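The Quiet Work of Drainage in the Small Garden

Before a path or terrace is laid in Cleston, Lieven Hermans spends a day studying where the rain goes. His firm, Claeys, has designed residential gardens for 23 years, and he maintains that most failed patios begin with poor grading.

"The ground must fall away from the house," he says. "Everything else is decoration."
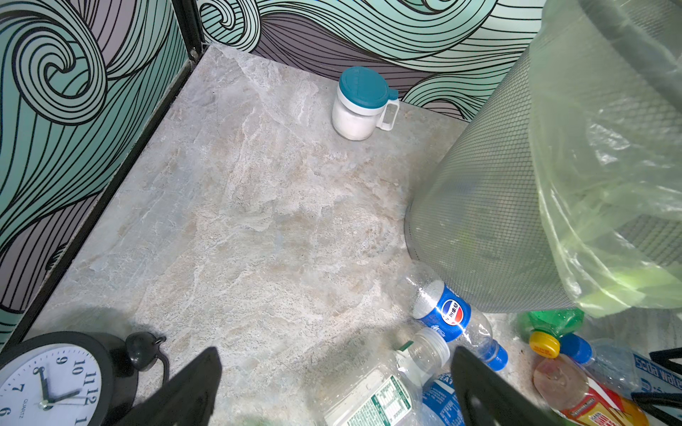
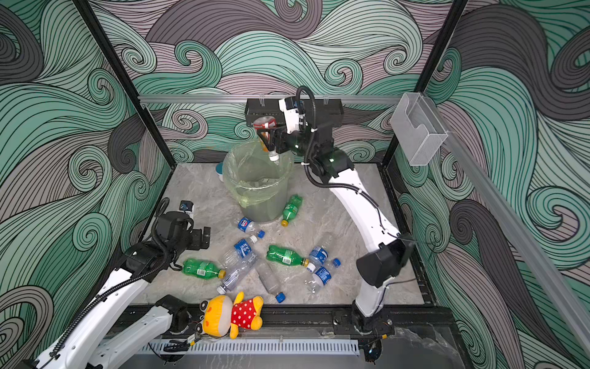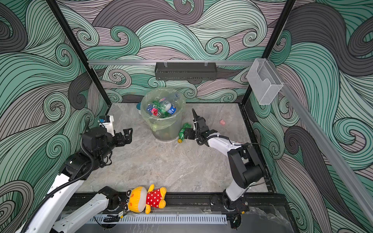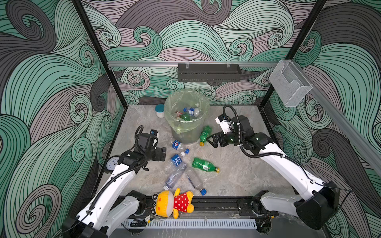 On sloping lots, the firm favors gravel trenches and planted swales over buried pipe. At the Bornar property, a swale 30 feet long now carries runoff to a bed of sedges and iris — plants that tolerate both flood and drought. Planting was completed in May, and the lawn beside it will be reseeded next.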